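Questions I keep getting about our house rules for gripper work

Why do you have rules for folding clothes at all?
Fair! I rolled my eyes too when Heikki Saarela handed me the first draft. Then I tried to use 200 clips from people who'd each made up their own way of doing it, and I came around fast.

How many times do I fold the same piece?
Three, then move on to something else. Please don't redo one because it came out ugly — ugly folds are fine and we keep them.

Do I need to clear the bed first?
Nope. Leave the toys, the blankets, the finished pile, whatever lives there. The rule only asks for enough open bedspread to lay the piece out flat.

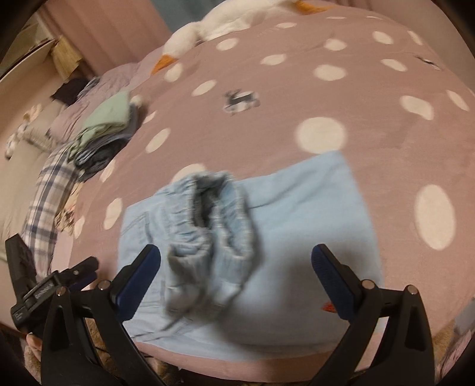 Pants and shorts go waistband to one side, and you open both fingers all the way before you reach in. Slow is good. If you catch the bedspread along with the cloth, let go and start that grab over.

Can I help with my free hand?
Not during a fold. Between folds, sure, go ahead and smooth things out.

What about names and faces?
Turn mail, photos and screens away before you start. Anything with an address on it goes in another room (this one is not up for debate, sorry).

Do the rules ever change?
All the time. Notes from the last round are below.
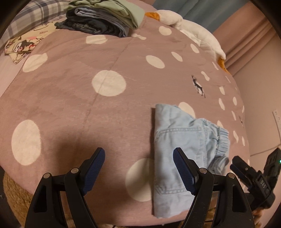

Pirno, October

We dropped the rule about plain bedding. Patterned is fine now, and I'm so glad, as mine is all patterned! Wipe the finger pads every 2 hours, and check the screws when you do. The Venckus checklist still has the old wording on page one, so go by this page until I get it fixed.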